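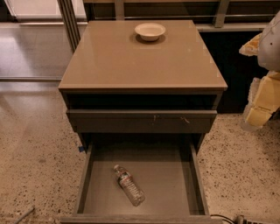

About us

Deltus is a small research group working on one thing: getting robot arms to handle ordinary stuff in ordinary furniture. Drawers, cabinets, bottles, bowls. We started out in a shared office in Wakatum, moved once, still there.

What we do
Our method is called Markico. Short version: a person guides the arm through a task, we record it, and a model learns from the recordings. Nothing new so far. The part we care about is how the recordings get cut up. Most pipelines treat a task as one long clip. We split it wherever the contact changes, so reaching, gripping, lifting and letting go are each learned on there own and joined up later. Means we can reuse a lift from one task in another without recording it again.
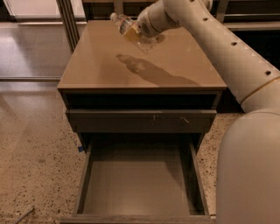

Drawer-and-bottle task: arm holding the bottle over the cabinet top.

Where we are
Drawer tasks are our main benchmark right now. Latest set is 207 guided recordings, which we compare with a baseline trained on 1000 uncut ones. Success rates came out close, with the split model a bit ahead when furniture was moved between runs. Clear plastic is still hard. Shiny tops too. Full numbers are in the October report, updated 26th October, see the Results page.

Still open: deciding where to cut automaticaly. At the moment we do it by hand, about 17 minutes per batch, and two people don't always pick the same spot.

Who we work with
Bunnag builds our recording software and hosts the data. We also take student projects, 2 per term, mostly on grasp timing or labeling tools. No robotics background needed but you should be ok with Python and with repeating the same task a lot.

Get in touch
Use the form on the Contact page. Replies can take a week, longer if we're recording. For data requests pls say which task you want and what its for.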